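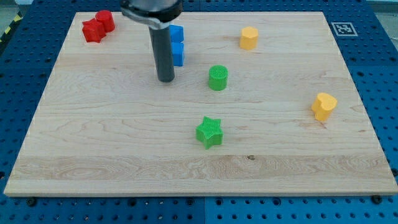
Kosach museum puts festival headdresses back on show

A group of women's festival headdresses and sashes goes back on display at the Kosach town museum this December 2023, after being out of sight since the roof leak in September. Entry is free for kids, 4 for everybody else.

The pieces come from villages along the Prolska river. Mostly wedding wear, some everyday caps, two mourning scarves in dark wool. The oldest is thought to be a bride's crown from the 1840s, red silk on a birch bark base, with river pearls sewn along the front edge. A lot of the pearls are gone. Curator Neusa Bittencourt decided against replacing them.

"You can see the thread holes where they were," she said. "Families took them off and sold them in bad years, or moved them to a daughter's crown. I want people to see that."

The museum holds 495 textile items in all but has room for only a small part of them. Most of the headdresses were bought in 2000 from the estate of Eckhard Sauerland, a schoolteacher who went house to house asking for old clothes and wrote down who had worn what. His notebooks are in the show too, open under glass – the handwriting is tough going, so typed copies are on the bench by the window.

Cleaning was done by Anselmo Paiva at his workshop in Quezada. Seven pieces went to him, all with water stains. Six are back. The last one, a tall cap with gold thread in a vine pattern, needs a new lining and will join the others later in the winter. No date given yet.

Also new is a case on how the sashes were woven. The narrow ones were made on a small hand loom held between the knees, the wide ones on a floor loom, usually by a hired weaver. Visitors can try the small loom on weekend afternoons, ask at the desk. Pattern sheets for the vine and the so called ram's horn border are for sale in the shop.

Amirul Raju will give a talk on dyes, madder red mainly, in the reading room upstairs. Seats are limited and the stairs are steep, there is no elevator on that side of the bulding. The talk will be repeated at the Univthorpe library for those who cant make it.

The museum is closed over the holidays. Group visits by phone only, ask for Fidel Bravo.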